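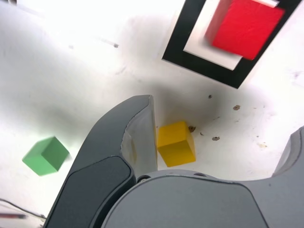 **Kakel opens its second tile studio in December, and you're invited**

I've been told a press release should be short and serious. I can manage one of those, maybe!

I'm Etelka Mészáros, and I run Kakel, the little handmade tile company on Charpentier Street. This December we're opening a second studio in the old Pusum bakery, three doors down from the first. It has big north windows, a terrible back staircase and enough floor for 200 people if they're friendly about it.

The new place is for classes. We've been squeezing beginners in between our regular orders for years, and the waiting list got up to 143 names this summer (sorry, all of you — your emails are coming). Everyone on the list gets first pick of the winter dates before we open booking to the public.

Otis Kincaid will teach the glazing nights, and Akash Sandhu is taking the morning group, which starts from a lump of clay and finishes with a set of tiles you can put on a wall. Classes run for 5 weeks. Clay, glazes and firing are all in the price, and you can borrow an apron.

We're also hanging something I'm very excited about. Severyn Pavliuk has been working on a wall for the entrance since spring, 3062 tiles in blues and one stubborn green that took him most of June to get right. He'll be there on opening night and he likes questions, especially about the green.

Doors open at 6 p.m. and we'll go until around 9. Soup and bread for everyone, kids welcome, and there will be a table where you can paint a tile and leave it with us to be fired. Pick it up whenever you're next passing.

Street parking is tight, so walk or take the bus if you can. The front entrance is step-free.

For press visits, interviews with Severyn or pictures of the wall, please get in touch with Géza Takács at the Charpentier Street studio. He's there most afternoons and he answers the phone a lot faster than I do.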